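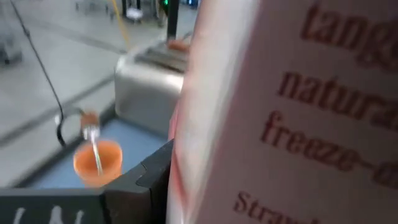 Foto: Sandamali Mollah

Seit Juni 2024 spiele ich wieder in einer Band. Das klingt nach mehr, als es ist. Wir sind zu viert, wir proben einmal in der Woche in einem Keller, und bisher hatten wir drei Auftritte, von denen einer ein Geburtstag war. Trotzdem will ich aufschreiben, wie es dazu kam und wie die Aufnahmen gelaufen sind, weil mich in den letzten Wochen mehrere Leute danach gefragt haben und ich jedes Mal etwas anderes erzählt habe.

Die Band heißt Bravier. Den Namen gab es schon, als ich dazukam, er hat keine Bedeutung. Gegründet haben sie Anjana Ekanayake, die singt und die meisten Stücke schreibt, und ihr Cousin am Schlagzeug. Der Bassist kam über einen Aushang im Musikladen. Ich kam über Sandamali, mit der ich früher im selben Büro saß und die Anjana vom Chor kennt. Sie hat mir eine Nachricht geschrieben, dass eine Band jemanden für Gitarre und Tasten sucht und ob ich das nicht mal gemacht hätte. Hatte ich, aber das war lange her. Meine letzte Band hat sich aufgelöst, als ich noch studierte, und danach stand das Keyboard bei meinen Eltern auf dem Dachboden. Zwei Tasten gingen nicht mehr, als ich es geholt habe, das tiefe Fis und ein C weiter oben. Das C ließ sich reparieren. Um das Fis spiele ich herum.

Die erste Probe war mittelmäßig. Ich hatte mir die Demos angehört und die Akkorde herausgeschrieben, aber zwei Stücke spielt die Band live einen Ganzton tiefer, was mir keiner gesagt hatte. Ich habe eine halbe Stunde lang falsche Sachen gespielt und gedacht, die anderen seien verstimmt. Danach haben wir uns auf die Treppe gesetzt und die Tonarten in ein Heft geschrieben. Das Heft gibt es immer noch, es liegt auf dem Verstärker.

Was mir sofort gefallen hat, waren Anjanas Texte. Sie singt auf Deutsch und manchmal auf Singhalesisch, im selben Lied, und sie erklärt auf der Bühne nicht, was die Zeilen heißen. Ich habe sie einmal nach einer Strophe gefragt, und sie sagte, es gehe um eine Tante, die den Bus verpasst. Mehr war nicht herauszubekommen. Musikalisch ist es ruhiger Pop mit viel Hall auf der Gitarre, wenig Becken und einem Bass, der meistens weiter vorne ist als ich. Wer uns nicht mag, sagt, es klinge alles gleich schnell. Das stimmt auch, wir haben nachgemessen, und die Hälfte der Stücke liegt fast auf demselben Tempo. Zwei haben wir seitdem langsamer gemacht. Eins davon ist dadurch besser geworden, das andere spielen wir nicht mehr.

Im Herbst kam die Idee auf, eine EP aufzunehmen. Bis dahin gab es nur Handyaufnahmen aus dem Proberaum, auf denen man vor allem den Heizungskeller nebenan hört. Wer irgendwo auftreten will, muss aber etwas schicken, und die meisten Läden antworten auf Handyaufnahmen nicht. Der Bassist wollte alles selbst machen, mit geliehenen Mikrofonen. Anjana wollte in ein richtiges Studio. Ich war unentschieden und habe am Ende für das Studio gestimmt, vor allem, weil ich nicht die Kabel wickeln wollte.

Wir haben uns zwei angesehen. Das erste war schön und viel zu teuer. Das zweite heißt Jirkero und liegt in einem Hinterhof über einer Schreinerei. Man kann dort unter der Woche tagsüber keine leisen Sachen aufnehmen, wenn unten die Säge läuft, dafür ist das Wochenende günstig. Wir haben ein Wochenende im Dezember gebucht und pro Person 200 Euro in einen Umschlag getan. Zusammen mit dem Mischen und dem Mastering waren es am Ende 904 Euro, den Rest hat die Bandkasse übernommen, in der noch das Geld vom Geburtstag war.

Am Samstag haben wir Schlagzeug und Bass aufgenommen. Das hat viel länger gedauert, als ich dachte. Bis die Mikrofone am Schlagzeug richtig standen, war es Mittag. Ich hatte in der Zeit nichts zu tun und habe auf dem Sofa im Vorraum ein Buch über Brückenbau gelesen, das dort lag. Der Tontechniker, ein ruhiger Mann mit sehr genauen Vorstellungen, hat den Raum dreimal umgestellt und eine Decke über die Bassdrum gelegt und wieder weggenommen. Danach ging es schnell. Der Cousin spielt, wenn es darauf ankommt, besser als in den Proben. Beim Bass mussten wir ein Stück neu anfangen, weil eine Saite schnarrte.

Am Sonntag waren Gitarre, Tasten und Gesang dran. Meine Gitarrenspuren waren in zwei Stunden fertig, und ich bin mit ihnen zufrieden, abgesehen vom Übergang in »Gredetti«. Das ist unser längstes Stück, und vor dem letzten Refrain gibt es vier Takte, in denen ich allein spiele. Ich habe 29 Versuche gebraucht. Man merkt es der Stelle an, finde ich, sie klingt vorsichtig. Die anderen sagen, sie hören nichts. Für die Tasten stand im Studio ein gutes E-Piano, auf dem auch das Fis funktioniert, und ich habe in einem Stück gleich eine Linie gespielt, die ich auf meinem eigenen Instrument nicht spielen kann. Seitdem fehlt sie live.

Anjana hat am Nachmittag gesungen, alle Stücke hintereinander, jedes ein paarmal. Wir sollten dabei nicht im Regieraum sitzen, das war ihre Bedingung. Also sind wir zu dritt um den Block gegangen, haben beim Bäcker Kaffee getrunken und über den Namen der EP gestritten. Der Cousin wollte sie nach dem ersten Lied nennen. Der Bassist wollte gar keinen Titel. Als wir zurückkamen, hatte Anjana den Titel schon entschieden, und zwar »Bhattacharjee«. So hieß der Klavierlehrer ihrer Mutter. Ich habe vorsichtig angemerkt, dass man den Namen buchstabieren muss, wenn man ihn an der Abendkasse sagt. Das war ihr egal, und inzwischen finde ich den Titel gut.

Das Mischen zog sich. Die erste Fassung kam kurz vor Weihnachten und war mir zu hell, die Stimme stand sehr weit vorne, und von den Tasten war wenig übrig. Ich habe eine lange Mail geschrieben, mit Zeitangaben, und sie zum Glück erst einmal liegen gelassen. Am nächsten Tag habe ich alles noch einmal auf der Anlage meines Bruders gehört und die Hälfte der Punkte gestrichen. Man sollte so etwas wohl nicht abends mit Kopfhörern beurteilen. Die zweite Fassung war schon fast das, was wir jetzt haben. Gestritten haben wir danach nur noch über die Pausen zwischen den Stücken, und da hat sich der Bassist durchgesetzt, sie sind sehr kurz.

Wir haben die EP nicht pressen lassen. Vinyl kam nicht in Frage, und bei CDs wusste keiner von uns, wer noch ein Gerät hat. Es gibt sie als Download und bei den üblichen Diensten, und für die Konzerte haben wir Karten mit dem Code gedruckt. Beim letzten Auftritt haben wir ein paar davon verkauft und mehr verschenkt. Die Zahlen bei den Streamingdiensten sehe ich mir nicht mehr an. Der Cousin sieht sie sich jeden Morgen an und schreibt sie in die Gruppe.

Zum Auftritt selbst noch ein paar Sätze. Er war in einem kleinen Saal hinter einer Kneipe, wir waren die erste von drei Bands und hatten eine halbe Stunde. Der Soundcheck fiel fast ganz aus, weil die Hauptband ihr Schlagzeug nicht verrücken wollte. Mein Monitor war so leise, dass ich nach den Händen des Bassisten gespielt habe. Beim zweiten Stück kam ich einen Takt zu früh, Anjana hat einfach weitergesungen, und nach der Strophe waren wir wieder zusammen. »Gredetti« lief gut, die vier Takte auch. Ein älterer Mann hat mich hinterher gefragt, was für einen Hall ich benutze, und wir haben eine Weile darüber geredet, obwohl draußen das Auto im Halteverbot stand.

Vorher war ich lange nicht so nervös gewesen. Vor der Arbeit in der Firma habe ich schon vor mehr Leuten gesprochen, das macht mir nichts. Mit der Gitarre ist es anders, ich hatte kalte Finger und habe zweimal nachgesehen, ob das Kabel steckt. Anjana sagt, das gehe nicht weg. Sie isst vor Konzerten nichts und danach sehr viel.

Im Moment arbeiten wir an drei neuen Stücken. Eins hat noch keinen Text, eins hat drei verschiedene Texte, und das dritte ist von mir. Es ist das erste, das ich für die Band geschrieben habe, und es ist ziemlich einfach, vier Akkorde und ein Zwischenteil, der vielleicht wieder rausfliegt. In der letzten Probe haben wir es zweimal gespielt. Der Bassist hat vorgeschlagen, es einen Ganzton tiefer zu legen.

Kontakt | Impressum | © Alle Rechte vorbehalten | Nach oben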